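The long way round a blanket

Tane Bright keeps the blanket folded over the back of a kitchen chair, where the cat can't reach it. It is knitted in mitred squares, each one worked from the outside edges in towards a corner, and it took two winters and most of a spring to finish. There are 911 grams of wool in it. Bright weighed it on the kitchen scales the night it was done, then wrote the number on the inside cover of a notebook.

Bright learned to knit at a Thursday-night sort of class in Grestton, the kind held in a room above a shop with not enough chairs. Scarves came first, then a hat that fitted a nephew. The mitred square came later, from a leaflet picked up at the wool fair in Brodedden one July, and it stuck.

The method is simple enough to explain over a cup of tea. You cast on an odd number of stitches, mark the middle one, and decrease by two at that point on every right-side row. The sides pull inwards and the rows bend into a right angle. When one stitch is left, you have a square. The next square is picked up along the edge of the last, so there is hardly any sewing up at the end.

"I don't like sewing up," Bright says. "I had a cardigan in pieces in a bag for five years. My sister has it now, still in the bag."

The wool for this blanket is a four-ply called Drallix, bought in undyed skeins and a few dull greens. Bright had wanted Arancibia, a softer yarn with more colours in it, but the shop had only two balls left and they were from different dye lots. Those went into the border. If you know where to look, one long side is slightly redder than the other. 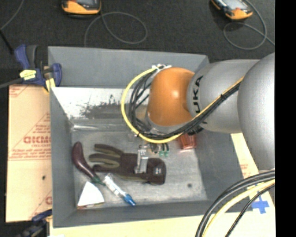 Can you start a mitred blanket without knowing how many squares it will need?

Most people do. Knit one square, wash it, let it dry flat and measure it, then divide the width you want by that figure. The length can wait until you see how much wool is left, as whole rows of squares can be added at any stage.

Washing the sample matters more than beginners expect. Bright's first square grew by nearly a centimetre each way after a soak, and across a full row that would have made a blanket too wide for the bed. The answer was to go down a needle size and start again. The first square is now a mat under a plant pot.

Tension is the other thing. Garter stitch hides a good deal, but a square knitted on a tired evening comes out looser than one knitted on a train, and the neighbours show it up. Bright checks each one against a piece of card cut to size - a cereal packet, in fact - and pulls back anything that overlaps the edge.

Ends are woven in as each square is finished. A wool blanket of this size can easily have 700 of them if the colours change often, and leaving them all for the last week is how blankets end up in cupboards. Bright changes colour only on right-side rows and leaves tails as long as a hand.

The pattern itself was never written down in full. The notebook has a sketch of the layout, some crossings-out and a shopping list. A second blanket is on the needles now, smaller, in the leftover greens, and it has reached its third row of squares.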